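Plelto Kitchen Kits: progress report for the Van Beek small grants program

For: Bram Segers
From: the Plelto project, Plidbridge
Period: October to March

Hi Bram,

You told me on the phone that you'd take a readable report over a tidy one, so I'm holding you to that! The short version is that we're more or less where I hoped we'd be by March, the money has gone mostly where I said it would, and there are two things I got wrong and would like to fix before summer. The long version follows. Get a coffee.

Where the kits stand

The plan you funded was 20 starter kitchen kits for people in Plidbridge moving into a first apartment, or into one after a rough patch, with a short cooking session to go along with each. As of this month 15 kits have gone out. The other five are packed and sitting on the shelf in the back hall at Grelarmont with names on four of them.

I also said each kit would fit in one box a person could carry on the bus. This took way more fiddling than I expected. The first version had a big stock pot in it that I was very attached to, and the whole box had to be built around that pot. People opened the box, admired the pot, and then asked me where they were supposed to keep it. So the pot is gone (I miss it) and the box is smaller, and now I can get one up two flights of stairs without stopping.

What stayed in:

A round stainless steel piece with a raised rim, for prep and for the table
A wire utensil holder
One kitchen knife with a blade guard
A small saucepan with a lid
A cutting mat
A wooden spoon, a peeler and a can opener
Two dish towels

The round steel is the thing I get the most comments on. It shows every smudge and water mark, I won't pretend otherwise, and a couple of people asked whether theirs had been used before. But it doesn't chip, it stacks flat, and chopped stuff doesn't roll off onto the floor. You can set your vegetables out on it, carry it over to the stove, wash it, and eat off it. I had a nice-looking ceramic plate in the first few kits and two of them arrived in pieces, so that settled that.

The utensil holder was the item I almost cut. It's the rectangular wire kind, open on top, taller than it is wide, and on paper it looked like a luxury next to a saucepan. Then I visited a few of the first households and saw that the kitchens have one drawer, if they have one at all, and that drawer is full of takeout menus and batteries by the second week. With the holder on the counter the spoon and the peeler have somewhere to live. It lets the air through too, so things can go in straight from the sink. It stays.

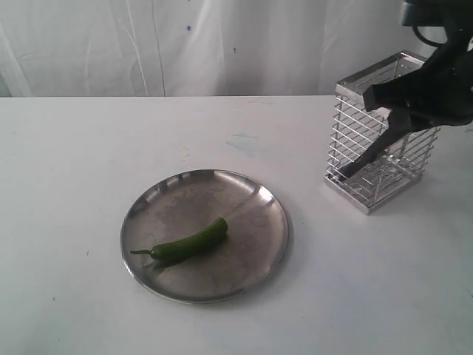

The cooking sessions

Each person who gets a kit is invited to a session with us, 30 minutes, one or two people at a time. I'd originally written "two-hour group class" in the application and I owe you an explanation for the change. We ran the first group class in November and it was fine, everybody was polite, and I could tell that the people who most needed to hold a knife were the ones standing at the back with their coats on. So I cut it down and made it small. People come, we do one thing, they go home with it.

The one thing, in almost every session so far, has been a green chili pepper. I started with onions, like everyone does, and people cried and felt silly about it. A single chili costs next to nothing and is over quickly. It has a skin that tells you right away if your knife is dull, it has a stem end to deal with, and it has seeds, so there's plenty to talk about for something you can close your hand around. And at the end you've got an ingredient that makes a pan of eggs or a can of beans taste like someone cared.

The order we go in, for your records:

Set everything out first. Pepper, knife, round steel, towel. Nothing gets cut until the counter is sorted.
Look at the pepper. Which end is the stem, which way does it curve, where will it want to roll.
Pick up the knife by the handle with the tip pointing away from you, and put it down again. We do this a few times. It feels goofy and I do it along with them.
Move the pepper to the mat, take off the stem, slice.
Scrape the slices onto the steel with the back of the blade, never the edge.
Wash hands. Then wash them again, and keep them out of your eyes for the rest of the day (I've learned this one personally, more than once).

I want to mention step one again because it's the part people tell me they've kept. One woman told me she'd never set out her ingredients in her life, she just opened cupboards as she went and then found out halfway through that there was no oil. Now she lays out the whole lot on the round steel before she turns the stove on. I was so pleased I forgot to ask her what she was cooking.

Knives

The knife was the item you had questions about when we applied, and they were fair questions. We've gone with a long, narrow, dark-bladed one. It's not fancy. I'd wanted a shorter one for beginners, but the short ones we tried were flimsy at the handle and I'd sooner teach somebody to hold a decent knife than give them a bad one they're comfortable with. Every knife goes out with a guard on and a half page of notes, which you've seen. No injuries to report from the sessions — one nicked dish towel, and that was me.

Something I keep repeating in the sessions is where the knife rests while you're not cutting. Flat, blade turned away, handle where you can reach it without leaning over the point. People tend to balance it on the rim of whatever's nearby and then bump it. We practice with the pepper sitting right there next to it, so it's a bit more like a real counter and less like a safety drill.

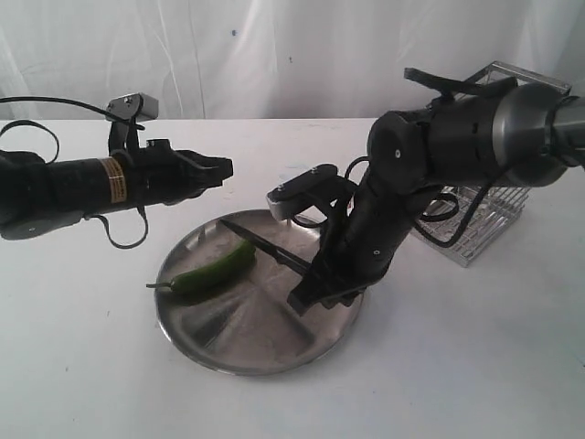
Green chili pepper and kitchen knife on the round stainless steel.

Money

The grant was $1,000 and I've kept the receipts in the folder I'll drop off. Most of it went on the contents of the kits, as planned. The steel pieces came in a little cheaper than I'd budgeted and the utensil holders a little more expensive, and those two pretty much cancel out. The knives were the biggest single item. Boxes and packing paper I'd forgotten to put in the budget at all (sorry!), so those came out of the line for printing, and the recipe cards are now done on the office printer at Grelarmont. They look a bit homemade. I've decided I like that.

Produce for the sessions has cost so little that I stopped tracking it separately, which I know isn't ideal. I'll write it down properly from here on.

What went wrong

Two things, as promised.

First, the timing. I had the kits ready in November and most people in Plidbridge who move, move in January or February. So we had boxes taking up the hallway for weeks and a few cross notes from the other groups who use Grelarmont. If we do this again I'd order later and pack in one go. The packing itself is quick once everything is in the building. It was the dribs and drabs that killed us: saucepans one week, lids the next, and then a wait for the can openers that I'd rather not relive.

Second, the recipe cards. I wrote them the way I cook, with a lot of "some" and "until it looks right," and people who have never made the thing before don't know what right looks like. I'd have seen that if I'd handed one card to one person before printing the lot. The new version has fewer recipes, with actual amounts, and it tells you what to set out on the counter before you begin. The eggs with chili card is finished and I've put a copy in the folder. The bean one is nearly there. The soup still assumes you own my stock pot, so it needs a rewrite.

Between now and summer

The last five kits go out as soon as the one without a name gets one. I have somebody in mind and I'm waiting to hear about their lease. After that I'd like to call back all 15 of the first households and ask what they use and what's at the back of the cupboard. I have a bad feeling about the peelers.

I'd also like to try a second session for anyone who wants it, with the same round steel and the same knife but more on the table: garlic, a tomato, maybe a lime. Several people have asked. It wouldn't need more money from you this round, just your okay to spend what's left in the printing line on food.

And could you let me know whether Van Beek wants the kit list in the final report with prices next to each item, or only the total? I can do either, but I'd need to dig out the October receipts for the first one, and they're in a shoebox at home.

Come by some morning when we're packing or chopping. We're in the kitchen from 10 o'clock, and you'd be sent home with a chili.

Thanks again for everything, and for being patient about the November update that came in December.

The Plelto project, Plidbridge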